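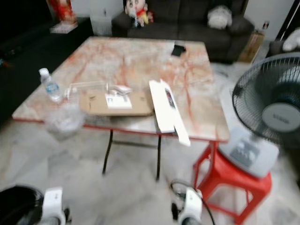
Petrică Barbu argued at our first planning meeting that a class project in home robotics ought to be done in a home, with somebody's sofa in the background and somebody's packaging on the table, and that we would learn more from one ordinary living room than from a whole term at the taped-off square in the lab. The rest of us took a while to come around to this. We had grown fond of the taped-off square! But the course gave us a free choice of setting, and by June we had moved the whole clearing-up task, which we had been calling Feststead since the proposal, out of the building and into a living room.

## 4. Task and Collection

### 4.1 The clearing-up task

The task is easy to say and took us weeks to pin down. A folding table holds the leftovers of unpacking something: cardboard, cartons, plastic wrap, clear trays, small packets. A round black bin stands on the floor. The robot, using either gripper or both, is to put the packaging into the bin and leave everything else on the table where it is. We gave the operators no order in which to pick things up. In our pilot runs we had insisted on the largest item first, and two of our operators disliked this so much (their word was "bossy") that we dropped the rule and let people tidy the way they would at home.

What counts as packaging caused more discussion than anything else in the project. A water bottle is plastic and so is a bag, and a person knows at once that one of them may still be wanted. We settled on a written list, kept with the operators, and the bottle went on it under "leave alone," along with anything that looked like a device or a case for one. Soft plastic went under "clear," and so did flattened cardboard, even when it was too wide for the bin and had to be folded over the rim.

Each demonstration was driven by one student while a second kept notes. The arms were run through Bolger, our control script from the earlier assignment, which we changed only to slow the wrists down near the tabletop. We are a little embarrassed by how long we put off that change, as it did more for the comfort of the operators than anything else we tried that month.

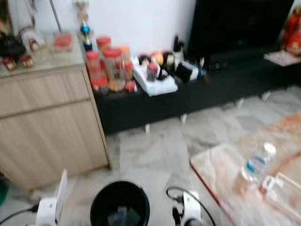
We also asked operators to turn the head away from the table at least once in every demonstration and then come back to it. Our reasoning was that a policy trained only on views of the tabletop would have no idea what to do once it looked elsewhere, and a living room gives it a great deal to look at - cabinets, shelves, ornaments, a television. These glances were left in the recordings and were not labeled separately. A later class may wish to label them, and we would be delighted to see what comes of it.

### 4.2 What we kept

We recorded 300 demonstrations and kept 249. The others were set aside when the notes and the recording disagreed about which items had been cleared, or when an arm had been stopped by hand partway through. We did not throw out demonstrations for being clumsy. A dropped packet that was picked up again stayed in, and so did a fair number of long pauses in which the operator was plainly thinking it over.

Nothing in the room was hidden or moved to make the camera's job easier. The tabletop has a strong marble pattern, the tray and the wrap are both clear, and we had expected this pairing to give us trouble with finding edges. It did, and we come back to it in the results. Figure 3 shows a typical view, and readers may like to try picking out the clear plastic for themselves before going on.

**Figure 3.** Head-camera view during collection. A clear tray, torn-open cardboard and crumpled wrap share the tabletop with a water bottle; a white product box is in the bin at lower left. Parts of both arms are visible in the foreground.

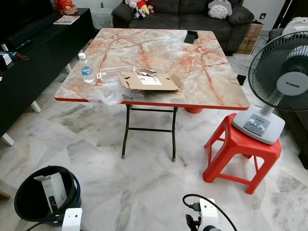

### 4.3 Training

We trained a single policy on the kept demonstrations for 1,000 passes on the department machine, which the Plullamcombe group kindly let us use overnight. Images were shrunk before training and the colors were left alone. We had hoped to compare this policy with one trained on the recordings from our lab in Skunville, but the bin there was square and much taller, and the comparison would have told us mostly about bins.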